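The Long Table is back for September

We've missed this! After a summer of everybody being at the lake or on the road, the Long Table supper returns to Venter Hall in September, and we've got more to tell you than usual.

First, the food. Plellow Bakery is sending over its seeded rye again (the one that was gone before half the room had sat down in May), plus a plum cake they've been testing on the morning crowd. The kitchen at Nomus is making two big soups, one with beans and smoked paprika and one with sweet corn, and both will be on the stove from 4 o'clock. If you want to bring a side or a dessert, please do. Put a slip of paper next to it listing the nuts, dairy and eggs, and write big.

Second, the seats. We can fit up to 40 people in the back room now that the old piano has moved to the front, so bring a neighbor, especially one who's new on the street. Kids are welcome and there'll be a corner with puzzles and crayons.

And the good news we've been sitting on all summer: the spring suppers brought in $2,000 for the hall kitchen! That covers the new stove hood and a good chunk of the dish racks. Thank you, thank you. Every dollar in the jar by the door counted, and so did every pot you scrubbed.

Supper itself is pay what you like. Drinks are by the door, cold cider from the Nustska orchard if the pressing goes well, and plenty of soda either way. We could still use 3 people to help set out chairs and 4 to wash up. Leave your name on the sheet in the hallway, or just turn up early and roll up your sleeves.

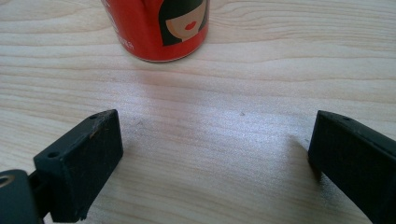

A red can on the tabletop.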